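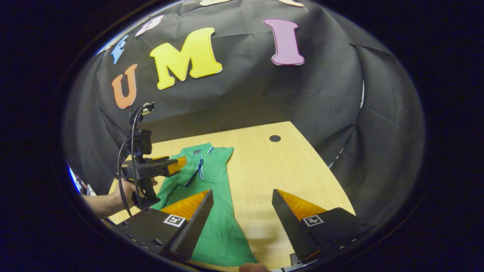 Diapositive 1 : tissu vert, sur table.

Le réemploi du linge de maison dans les établissements d'accueil
Notes de l'intervenante, Hilkka Hyvönen, mission Textiles de la Fondation Tikkanen
Rencontres de Geltolcombe, dimanche 27 mars, séance du matin

Ouverture (deux minutes)
Mesdames, messieurs, je vous remercie de votre présence. La Fondation m'a chargée de vous exposer l'état d'avancement du programme Stolo, engagé avec les établissements d'accueil du territoire de Geltolcombe. Le programme porte sur le linge plat : draps, nappes, serviettes, rideaux. Les vêtements des résidents relèvent d'une autre convention et ne seront pas abordés ce matin.
Rappeler que le texte intégral de la convention est disponible à l'accueil.

Diapositive 2. Le point de départ
Avant le programme, chaque établissement réformait son linge selon ses propres usages. Un drap déchiré sur un seul bord partait au rebut au même titre qu'un drap usé jusqu'à la trame. Les registres ne mentionnaient le plus souvent que la date d'achat et le poids évacué. Il était donc impossible de savoir quelle part des pièces pouvait encore servir.
L'inventaire initial a été conduit dans 37 établissements. Il a permis d'examiner 3978 pièces, toutes déjà promises à la réforme. Marquer une pause et laisser le tableau à l'écran.

Diapositive 3. La grille de tri
La grille adoptée distingue quatre états : bon pour le service, à réparer, à transformer, à recycler. Elle tient sur une page. Le tri se fait à plat, en lumière naturelle lorsque les locaux le permettent, et le tissu est examiné sur ses deux faces.
Insister sur l'examen des lisières et des ourlets. Un ourlet défait se reprend en quelques minutes ; une zone amincie au centre du drap condamne la pièce dans son format d'origine, et celle-ci doit alors être recoupée. Les taches anciennes ne constituent pas à elles seules un motif de réforme. Elles orientent la pièce vers la transformation, en particulier pour les textiles de couleur.
Si la question est posée : les mélanges de fibres sont acceptés dans les trois premières catégories. Pour la quatrième, renvoyer au cahier des charges de l'atelier.

Diapositive 4. L'atelier Wosano
La réparation et la transformation sont confiées à l'atelier Wosano, qui a reçu à ce jour plus de 500 pièces. Les draps recoupés deviennent principalement des taies et des alèses. Les rideaux donnent des sacs à linge, dont la demande excède aujourd'hui ce que l'atelier peut fournir.
Le transport demeure le poste le plus difficile à maîtriser. Les établissements les plus éloignés attendent d'avoir constitué un lot complet, et certains lots séjournent plusieurs semaines dans des réserves humides. Deux d'entre eux sont arrivés moisis et ont dû être refusés. La Fondation recommande désormais un stockage sur claies, à distance des murs extérieurs.

Diapositive 5. La formation des agents
À ce stade, 119 agents ont suivi la demi-journée de formation au tri. Les retours portent surtout sur le temps imparti à la manipulation, jugé trop court par les équipes de lingerie. Les prochaines sessions réserveront donc deux heures à l'exercice pratique, et la partie réglementaire sera remise sous forme de livret.
Mentionner l'accueil réservé par les lingères les plus expérimentées, qui ont fait corriger la grille sur deux points : la définition de l'accroc réparable et le traitement des pièces marquées au nom de l'établissement.

Diapositive 6. Calendrier
Les établissements souhaitant rejoindre le programme sont invités à se manifester avant la fin du mois d'avril. Le dossier comprend une fiche de stocks, la désignation d'un correspondant linge et un plan sommaire de la réserve. Aucune participation financière n'est demandée la première année. Les conditions de la deuxième année seront arrêtées à l'automne.

Échanges avec la salle (dix minutes)
Question attendue sur l'hygiène : le linge réparé suit le même circuit de lavage que le linge neuf, sans dérogation.
Question attendue sur la propriété des pièces transformées : elles restent à l'établissement d'origine, sauf cession écrite.
Rendre la parole à la présidence de séance et signaler que les échantillons de reprises peuvent être consultés pendant la pause.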